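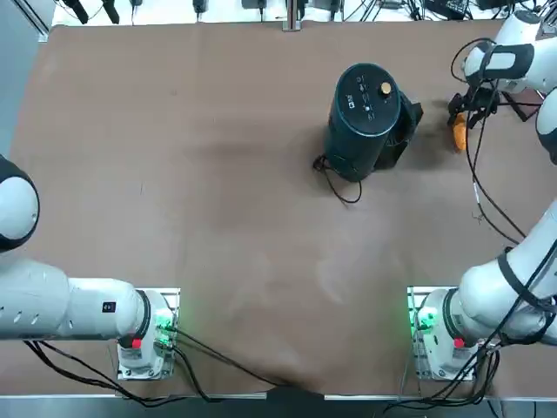
**赤は「常温」で、という呪いについて**

店頭でいちばん多い質問は、今月も「赤ワインは冷やさなくていいんですよね」でした。いちばん多い返事は「冷やしてください」です。たいてい少し悲しい顔をされます。

常温という言葉が生まれたのは、石造りの家で、暖房といえば暖炉がひとつ、という時代のヨーロッパだそうです。7月の西向きワンルームを想定した言葉ではありません。エアコンを切って出かけた部屋の食器棚の上に一日置いた赤は、香りより先にアルコールが立ちのぼり、果実味はジャムを通り越して煮詰めすぎたソースのようになります。造り手のエヴァリスト・タピアさんにこの話をしたところ、長い沈黙のあと「冷蔵庫はないのか」と訊かれました。あります。

そこで今月は、ヴィヴゲートの裏の小部屋で、同じ赤を温度だけ変えて飲み比べました。使ったのはガリンドの若い赤、樽なし、スクリューキャップの気楽な一本です。セラーから出してすぐのもの、冷蔵庫に1時間入れたもの、そして「常温」派に敬意を表して窓辺に置いたもの、以上3本。

結果は次のとおり。

- **セラーからすぐ**:すみれと赤い実。渋みはなめらか。優等生すぎて誰も感想を書かない。
- **冷蔵庫1時間**:最初は無口。グラスを手で包んで待つうちに、急にいちごの話を始める。焼き鳥の塩に合う。
- **窓辺**:鼻に来る。後味に甘苦い疲労感。ハキム・トゥフムリの試飲メモは「風邪薬?」の一行のみ。
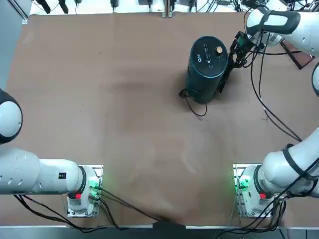 それでも窓辺の一本には擁護者がいました。チリーロ・チャベスです。彼は「これはこれで冬の味がする」と言い、おかわりまでしました。なお、氷をひとつ入れていたことが後で判明しています。冬の味がするわけです。

氷の話が出たので書いておくと、当店はワインに氷を入れることに反対しません。正確には、私は反対ですが、店としては反対しないことになっています。若くて安い赤なら、氷ひとつくらいで怒る人もいないでしょう。古い瓶でやるときは、私の見えないところでお願いします。

家での目安も訊かれるので、ひとまず次のように。

- 軽めの赤:冷蔵庫に1時間、出してすぐ注ぐ。
- しっかりした赤:冷蔵庫に30分。夏場は食事中も卓上に出しっぱなしにしない。
- 冷やしすぎたとき:待つ。電子レンジという案は、過去に一度だけ実行した方がいましたが、詳細は伏せます。

温度計は要りません。瓶の肩を触って「ひんやりするな」と思えば合格です。「ぬるい」と思ったのに我慢して飲むのが、もっとも高くつく飲み方です。 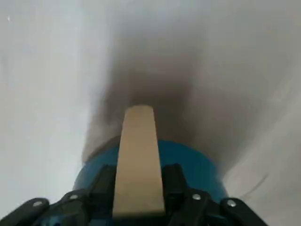

*ベージュの指先と、青緑の丸いカバー。*

次回の飲み比べはドロレルの白を予定しています。こちらは逆に、冷やしすぎ問題です。キンキンに冷えた樽熟成の白は、香りがほぼ外出中の状態で、値段の半分くらいを冷蔵庫に飲ませているようなもの。担当はレオポルド・トバル、本人は「白は凍る寸前がいちばん」と公言しており、司会としての中立性には早くも疑問の声が上がっています。

参加費は1000円、おつまみ付き。椅子が少ないので、立って飲める方を歓迎します。申し込みは店頭か、このメールへの返信でどうぞ。窓辺の赤の残りは引き続きカウンターにあります。ご希望の方には400円でお出ししますが、まだ一杯も出ていません。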